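From: Irén Katona
To: cell-planning list
Subject: Re: [cell-planning] second teardown cell, what to order before year end
Sent: Tuesday, 4:10 pm

On Monday night Clukex purchasing wrote:

> We have your request for a second disassembly cell at Hotisstead.
> Before it goes into the November round I need three things. One,
> whether the second cell needs its own wrist camera or can share.
> Two, why the fixture line is higher than the gripper line. Three,
> whether we can drop the spare finger sets, as the first cell has
> not used all of its spares. Seidel will hold their price on the
> arm until the end of the month.

Taking these in order.

Camera. It needs its own. Sharing would mean moving the module between arms, and each move means a new hand-eye calibration, which takes us most of a morning. The cable is also dressed along the arm and I do not want people undoing that every week. Please leave the camera line as quoted, with one spare cable of the same length added. The cable is the part I expect to replace first.

Fixtures. The line is 2332 and covers the clamp set, the locating stops and a tray for removed side panels. The gripper line is lower only because we already own the coupling plate and one finger blank. 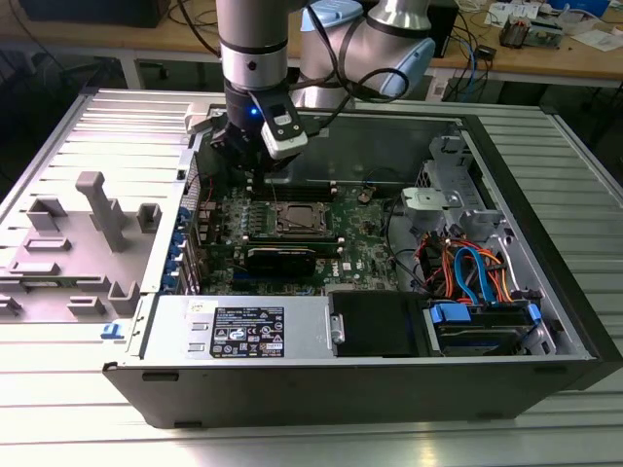 The main argument for spending on fixtures is repeatability of the case position. We run towers on their side, side panel off, and all taught poses are referenced to the rear corner of the chassis. If the case shifts by a few millimeters the fingers come down on the latch of the memory slot instead of over the module. Right now the panel just gets laid flat on the bench to the left of the tower, inner face up with the mounting posts sticking up, and it takes bench width that the second cell will not have. Hence the tray. The ribbed aluminum top takes standard slot nuts, so the clamps need no drilling and the line has no machining cost in it. If someone wants to cut it, cut the tray to one per cell and keep the clamps.

Finger sets. Keep them. The count purchasing has is for the wide fingers, which we use for drives. The narrow ones for memory and cables wear at the tip and we are on the last pair. I would accept 3 narrow sets and no wide sets. That takes 80 off the line.

Not asked, but it affects the total: the Cornico quote for the bench includes delivery and leveling, the Seidel quote for the arm includes neither. Put freight in as a separate line or we will go over again like last year. The controller also needs its own circuit, and facilities want 19 working days of notice for that. If the order is released at the end of November the circuit is ready before the arm is, provided the ticket goes in this week. I can file the ticket but need a cost code.

Open on my side: whether the second cell does small form factor cases as well. If yes, the clamp set changes and I will requote. Can whoever runs intake tell me the split between towers and small cases since summer? A rough figure is enough.

Irén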